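The fruit that won't wait

28/05/2022

There is a drawer of good intentions in most kitchens, and in mine it happens to be a bowl. For years I came home from the market, tipped everything into it together, admired it for a minute or two (a full fruit bowl is a cheering thing on a Saturday!) and then spent the rest of the week being surprised. The avocados went from pebbles to pudding while I was at work, the apples turned woolly, and whichever pear had sunk to the bottom was never fit to be seen again.

What changed my ways was a morning at the fruit shop in Brakdale, the narrow one on the corner where the bus to Clirkulthorpe turns round. I had gone in for onions and stayed for the best part of an hour, leaning on the counter and watching a delivery being put away. Everything went into plain black trays, each sort with its own place, and I remember thinking how much calmer it all looked than my poor bowl at home.

I went straight out and bought some trays of my own. They cost 690 pence for the set, which I thought very fair, and they have lived on the dresser ever since. The rule I settled on is simple enough. Avocados get a tray to themselves and are laid in gently, never piled to the brim, so that I can press each one near the stalk without digging about. Apples and pears go in the next one along, with an upright divider down the middle if you can find a tray that has one, and the paler apples on one side and the red ones on the other.

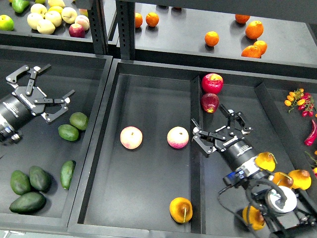 I do like to keep my eating apples away from my cooking apples, and the divider saves a good deal of muttering when there is a crumble to be made. Pears I handle as little as I can, and I look them over every morning while the kettle boils, for a pear has a very short best and it is a shame to miss it.

If you want an avocado for tonight, by all means move it in beside the apples a day or two before. Once it gives a little under the thumb, put it in the fridge, where it will usually hold for a couple of days more. Wipe the trays out before the new shopping goes in, and bring last week's fruit to the front. I still have the old bowl, by the way. It holds lemons now, and the spare keys.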